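Energy Desk Notebook – Natural Gas Storage Review

Last updated: 2020-07-28

Purpose of entry: to record the state of the storage and price work before the August review, and to list what remains open.

The weekly injection series for the Mahuika field has been reloaded into Enumer. The previous load held 224 rows and dropped the revised figures for spring. The new load holds 901 rows and agrees with the operator's own file. Colleagues using the older copy should replace it before running any comparison.

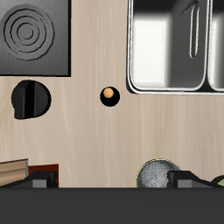 The price side is less settled. The Mavmont hub continues to trade below the break-even cost we assumed for dry gas wells in the region. In the last note this was treated as a reason to expect lower drilling. That view is kept for now, although gas produced alongside oil does not respond to the gas price in the same way and has to be carried on a separate line.

Open items:

1. Rerun the winter demand case with the milder weather table. The current case uses 39 stations, two of which have gaps in January.

2. Confirm whether the Loner pipeline outage is counted as lost supply or as delayed supply. The two treatments give different storage totals at the end of the season.

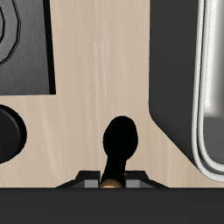
3. Replace the flat export assumption. Cargo cancellations should be entered month by month – the summer average hides the low point.

4. Check units on the Mavmont sheet. One column appears to be in therms.

The first pass on item 2 was completed this morning. With the outage entered as delayed supply, storage reaches 84 percent of working capacity at the end of the season.

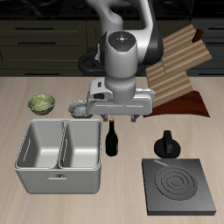
The lost supply case has not been run to the end, as the model stopped on a missing date in the flow table. The date has been added by hand and marked in the log. No price outlook should be quoted from this notebook until both cases are complete.

2 comments | 5 shares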